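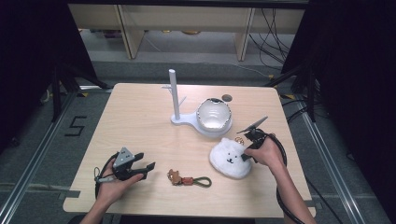 Hilo corto sobre llaveros, monederos peludos y la gente que nos dice dónde hay que dejarlos. Vengo con pocas ganas de creerme nada.

1/ Todo empieza con un artículo de Naseck, que se ha propuesto reformar las entradas de las casas de España. Tesis: si tienes un soporte bonito para colgar las llaves, dejas de perderlas. Ya. Y si compro una bicicleta estática adelgazo.

2/ En casa hemos tenido un gancho en la pared (Candarus, 22 euros, tornillos aparte, muy mal), una caja y un plato de barro. Las llaves han aparecido en el frigorífico.

3/ Ahora toca poste blanco con una clavija que sobresale y, en la base, un cuenco de cerámica blanca con el borde ondulado y plateado. Que bonito es, no voy a discutirlo. El borde me gusta más de lo que querría.

4/ Mi problema es la clavija. Es pequeña. Un cordón trenzado verde oliva con forma de lazo, como el del llavero, pasa bien, supongo. Un manojo con la llave del trastero, la del buzón y el mando del garaje, ya me lo contaréis.

5/ Sobre el llavero: cabeza de animal en cuero marrón, lengüeta de cuero rojizo y el cordón. Qué animal es, lo dejo a vuestro criterio. En mi grupo de amigas hay dos bandos y se han dicho cosas feas.

6/ El monedero oso. Blanco, redondo, orejitas, dos puntos por ojos y una boca mínima. Lleva una anillita dorada arriba, así que la teoría dice que también se cuelga. Mi teoría dice que acaba en el sofá, debajo de alguien.

7/ Y ser blanco y peludo es una decisión valiente para un objeto que vive en el fondo de un bolso con un boli sin tapa. En la web de Cloltov dicen «fácil de mantener». Les escribí en agosto preguntando cómo se lava. Sigo esperando.

8/ Prasanna Seneviratne me contesta por privado que el cuenco es para las monedas y que soy una amargada. Lo segundo se lo acepto. Lo primero: en mi casa un cuenco para monedas se convierte en un cuenco para tiques, horquillas y una pila que no sabemos si está gastada.

9/ Me preguntan por el de Wei, el de los 80 euros. No. Por 50 ya me lo pensaría mucho, y por 80 quiero que las llaves vengan cuando las llamo.

10/ También me decís que lo importante es «crear el hábito». Pues entonces sobra el poste, ¿no? El hábito lo puedo crear con un clavo.

11/ Concedo una cosa: llavero y monedero por separado me parece mejor idea que todo enganchado en un racimo. Menos bulto y menos ruido al andar. Eso sí lo voy a probar, con el plato de barro de siempre.

12/ Si alguien lleva más de un año con un soporte de estos y las llaves siguen durmiendo ahí, que mande foto de la entrada un martes cualquiera, sin recoger antes. Las de catálogo ya las tengo vistas.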